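Search this site
Enter keywords
Go

Packing Room Minutes — January 5, 2021
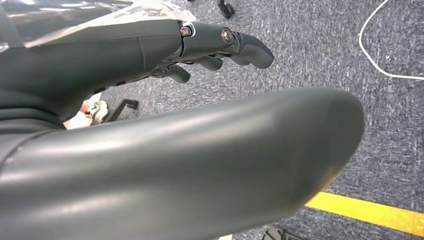

I'm typing these up the same night so I don't forget who promised what. We started late. I had the good chair and the laptop, so I took notes, and Tincuța Onu ran things from the end of the bench. Jianguo Ye joined us once he'd parked. The Zupan folks sent word they'd read the minutes, so hello, Zupan!

Last meeting's minutes
Read and approved, with one fix. I had written that the December order went to Peko, and it went to Clerkex. Sorry, everybody.

Wrapping material
This took up most of the evening. Jianguo has been pricing the clear wrap and thinks we should stay with Flarnent for one more order, mostly so we don't end up with half a roll of one kind and half a roll of another like we did in the fall. Tincuța doesn't love it. She says it's too shiny and too slippery, and that it crumples the second you let go of it (I agree with her, but I also don't want to spend another evening comparing plastic). We went back and forth for a good while — at one point all three of us were tugging on the same sheet — and then voted. Flarnent stays until the current order runs out. Jianguo will ask Clerkex for a sample of the thicker stuff in the meantime.

Tincuța asked me to put down that she voted no. So noted!

Used wrap: we're going to save the big clean pieces and fold them into the flat bin. Anything torn or sticky goes out with the trash. I've been the worst about stuffing it all in one bag and I will quit doing that.

The bench
The bench keeps turning into a place to leave coats, mail and somebody's lunch. Jianguo moved that nothing stays on it overnight except the tape and the scissors. Passed. I asked about my mug and was told no.

We also talked about moving the bench closer to the window for the light. Tincuța will measure first, as the radiator sticks out farther than any of us remembers.

Orders and money
Peko wants 600 small parcels, and they'd like them in 2 deliveries. Jianguo thinks we can manage it if we don't take on anything else that month. I said yes before thinking and then said yes again after thinking, so that's two from me. Tincuța will write back to them tomorrow.

We have $851 left in the supplies fund. Labels come out of that, and so does the new tape gun, which Jianguo is buying for some $30 unless he finds one cheaper. Please keep your receipts — mine are in a coat pocket somewhere and I'll bring them.

Other stuff
The shelf by the door still wobbles. I'll bring my drill.

Zupan asked whether they can borrow the folding table. Yes, as long as it comes back with both of its pins.

We didn't get to the holiday schedule. Moving it to the top of the list for next time.

To do
Jianguo: Clerkex sample, tape gun
Tincuța: letter to Peko, measure by the window
Me: drill, receipts, find the flat bin a lid

Filed under: Meeting Minutes, Packing Room, Supplies

Related
Packing Room Minutes, December
Peko Parcels: Sizes and Label Placement
Folding Table Sign-Out Sheet
What Goes in the Flat Bin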